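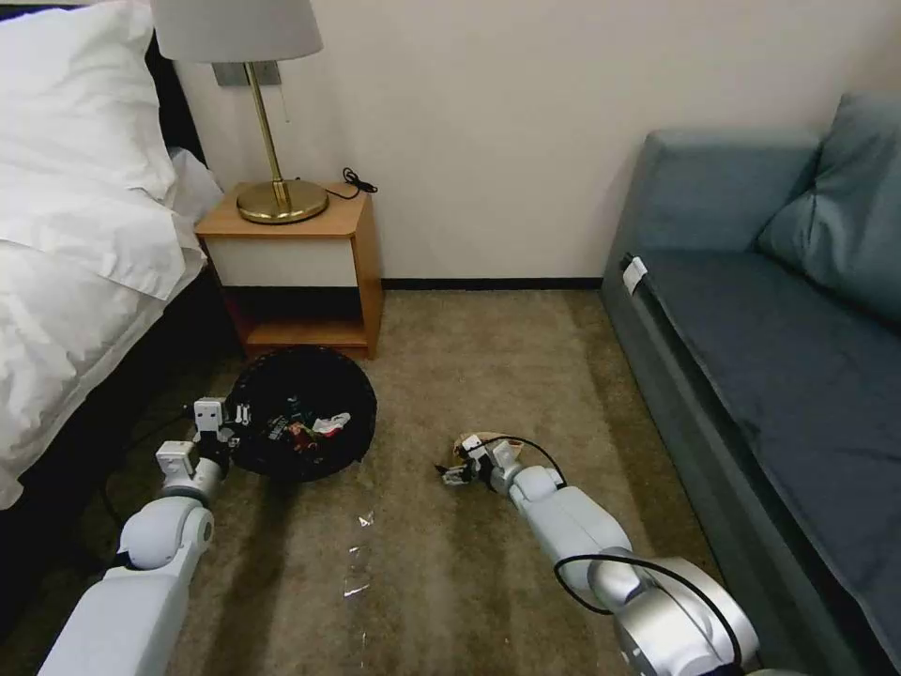 A two-armed robot collecting litter from a bedroom carpet, with one gripper at the edge of the wastebasket

The Idden Code, in full the Idden Code of Practice for Robots in Furnished Rooms, is a set of voluntary rules for the use of mobile robots with arms in bedrooms, guest rooms and similar spaces. It covers tidying, litter collection, bed making and the moving of small objects. It does not cover robot vacuum cleaners, lifting aids or machines that touch people as part of their work.

The code is published by the Idden Forum, a body made up of robot builders, hotel operators and cleaning firms. The present text is the second edition, in force since Sunday, February 4, 2024. It has 40 clauses in 5 parts.

History

Work on the code began after a trial in serviced flats run by the accommodation firm Kurup. Staff there used robots from two makers, Wuvon and Clavix, and found that the instructions supplied with them disagreed on simple matters, such as whether a robot could work while a guest was in the room. Kurup wrote its own house rules, which were passed to the forum and became the first edition.

The first edition dealt mainly with stopping distances and emergency stops. It said little about what a robot should do with the things it picked up. A review of 216 incident reports from members found that most concerned objects, with few involving contact with people. Typical entries were receipts thrown away by mistake, lamps pulled over by their cords and bins tipped during emptying. The second edition was largely rewritten as a result.

Contents

Part 1 sets out terms and duties. The operator, meaning the firm that puts the robot to work, is responsible for checking the room and for keeping records. The maker must state the largest and smallest objects each gripper can hold safely.

Part 2 deals with the room before work starts. Doors must be either fully open or shut. Power cords have to be clear of the floor where the robot will travel, and a lamp on a bedside table should stand back from the edge. Bedding that hangs down to the carpet is to be tucked up or marked as a no-go area.

Part 3 covers people and animals. No arm may move at working speed while a person is within reach of it. Pets must be out of the room. A person entering has to be able to stop the robot without crossing its path.

Part 4, the longest, is about handling litter. Its main rules are:

Only items on the floor or already in a bin may be treated as litter. Anything on a bed, sofa, table or shelf is left alone.
Paper with writing or print on it is set aside for a person to check, unless the occupant has agreed otherwise.
Glass, blades, needles and batteries are not to be picked up. The robot stops and calls for staff.
A light bin should be steadied while it is being filled, or placed where it cannot tip.
Items are carried low, and released over the opening of the bin.
A gripper that has handled litter may not touch bedding, cups or towels until it has been cleaned.

The last rule is usually called the clean hand rule. On robots with 2 arms an operator may keep one arm for litter and the other for clean items, provided the arms are marked and the choice is not changed during a shift.

Part 5 covers records, cleaning and repair. Gripper pads are inspected daily. Cables running along the outside of an arm must be checked for wear and for loops that could catch on furniture. Camera recordings made in an occupied room may be kept only with the occupant's written consent.

Use

The code has no legal force, and following it does not replace national law on machinery, workplace safety or privacy. Members of the forum agree to apply it as a condition of joining. Some operators also name it in contracts with cleaning firms.

Checks are carried out by the operator, using a form printed at the back of the code. An outside check can be requested but is not required.

Criticism

Smaller cleaning firms have said that the record keeping in Part 5 takes too long for short visits. The rule on printed paper has also been disputed – in hotel rooms it can leave staff with a pile of wrappers and till receipts to sort by hand. The forum has kept the rule but allows wrappers to be treated as litter where the robot can tell them apart reliably.

Other critics say that the code relies too heavily on operators checking themselves. A proposal to make outside checks compulsory for rooms used by children is due to be discussed at the forum's March meeting.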